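4.2 Small objects, mixed surfaces and the sorting claim

The household organising literature tends to treat the tabletop as a neutral place, somewhere things stop briefly on their way to a proper home. Benkirane and Hajji put this most strongly in their account of the Mudach programme, which advised families to clear play surfaces into labelled tubs at the end of each session and reported that 71 per cent of them were still doing so in July. We have some difficulty with that figure. It rests on a single telephone question, put to whichever parent picked up, and it doesn't tell us what had been placed in the tubs or whether anyone could find it again.

Our own inventory, drawn from the Foltari households, lists 2492 loose items smaller than a teacup. Of these, 1252 could be assigned to a category by two coders working separately. The remainder could not, and it is the remainder that interests us. Toy food was easy. A red or green vegetable in a pot was coded as kitchen play by both coders nearly every time, even where the pot itself gave them trouble (is it a toy, or an old saucepan the children have been given?). Printed parts were another matter. A white piece with a hole in it might belong to a model, a game, a shelf bracket or nothing at all, and the coders' notes show them guessing.
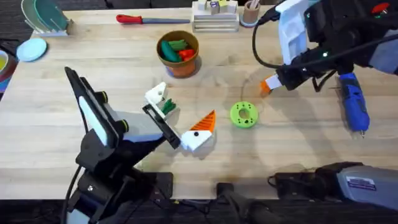
Tawfik argues that such guessing is a passing stage and that agreement will rise as coders learn a household's belongings. This may be so in homes with few projects on the go. It was not our experience. In the second round, after both coders had spent more time with the families, agreement on toy food stayed high and agreement on printed parts fell slightly. Helmy, who coded both rounds, attributed the fall to knowing too much: having once been told by a child that a certain ring was a wheel, he hesitated over every ring he met afterwards.

We are also unconvinced by the colour rule adopted in the Wistis guidelines, under which bright items go with toys and plain ones with household hardware. Figure 3 illustrates the sort of surface on which the rule has to work. The lime-green ring would be sent to the toys on colour alone, and the printed piece with a white base and an orange top would have to be argued over. A parent in a hurry will not have that argument. In the diaries, the usual solution was a colourful jumble in the nearest container, which the guidelines would score as a failure and which most of the families described as tidy.

Figure 3. Toy vegetables in a brown pot, with printed pieces and a lime-green ring on the same wooden tabletop.

None of this shows that sorting by kind is useless. Ogilvie's earlier work in the Abdelaziz flats found that children went back to sorted toy food more readily than to mixed tubs, and we have no reason to doubt his observations, although he didn't record what else was kept on the same table. Our objection is to the assumption that the kinds exist before somebody has to pick the thing up and put it away.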